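Unit 7: Reading a product sheet for a two-arm bench kit

The kit in this unit is the Moulin, sold by Cometti as a complete station for small-part sorting. We compare it with the Garkberg, a single-arm kit from the same catalog. Bring both product sheets to class.

What the Moulin price covers

Two arms, two grippers, a frame that bolts around a table, the control software and one year of support. The table, the bins and the computer are left to the buyer. The sheet says this in the small type on the back page, and people miss it.

Throughput

Cometti quotes 1,056 picks per shift. Look for three things before you use that number: the length of the shift, the part being picked, and whether a failed pick counts as a pick. The sheet gives only the first. Foil packets are a hard case for any gripper — they are thin, shiny and seldom lie the same way twice.

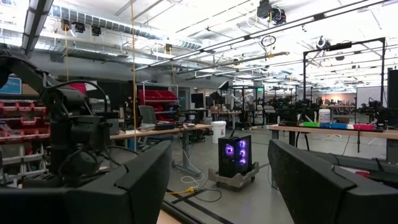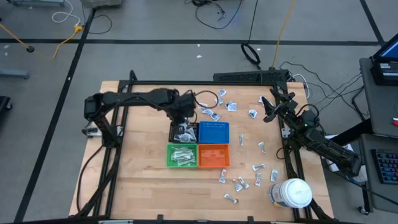 Floor space and cabling

The sheet lists the footprint of the frame alone. Add room for the computer, the desk where the operator sits, and the cable runs. The site plan for the Flakavberg workshop (in your packet) is a good one to practice on. Mark where people walk first, then place the station.

Wear parts

Finger pads are sold in packs and should be checked every 2,000 cycles. At the quoted rate, that comes up about every second shift. Put the cost of pads and the time to change them on separate lines of your worksheet.

For next time

Write one page on which kit you would buy for a shop that sorts 100 packets an hour. Show your math. Then list the questions you would send to Cometti before signing, starting with how a failed pick is counted.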